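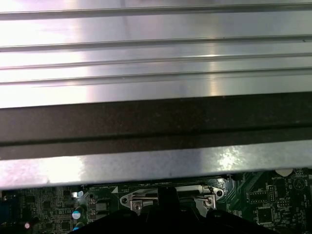

voltositz-teardown-notes

Notes and part list from taking apart old desktop boards at the Whitcombe repair bench. Started 6 July 2023, still adding to it. Rough. Fix things if you see them.

What's in it

parts.csv - one row per part pulled
notes/ - free text, one file per board
photos/ - close-ups, mostly metal covers and whatever board sits right under them
bins.txt - which bin a part went in (out of date, see below)

Columns in parts.csv

part_id: bin letter plus number
kind: heatsink, cover, bracket, screw, clip, pad, other
metal: bare, painted, unknown. If you can't tell put unknown, don't guess
surface: clean, scuffed, nicked
sits_over: what was underneath, short
keep: y / n / ask

Nearly 300 rows so far. 60 have no surface value yet, will get to them.

Taking covers off

Board flat on the Gratano mat. Screws out from the back first, then lift the cover straight up, no twisting. Socket brackets stay on the board unless the row says otherwise. Old thermal pad comes off with the plastic scraper, never the steel one. Screws go in a cup with the part_id on tape. Wipe the ridges along thier length, not across.

Known problems

- glare on bare metal. A bright patch is not a scratch, check the part before you type scuffed
- "lip" and "edge" both used for the same thing in the older notes
- bin E was split in September, ids there end in x now
- 5 rows are duplicates, left in becuase the notes point at them
- dark strips between metal parts logged as pad in some rows, other in others. Needs a pass

To do

clean up bins.txt
Mumness boards, 11 of them, not opened
merge the two screw lists

Use

Free to copy, keep this file with it.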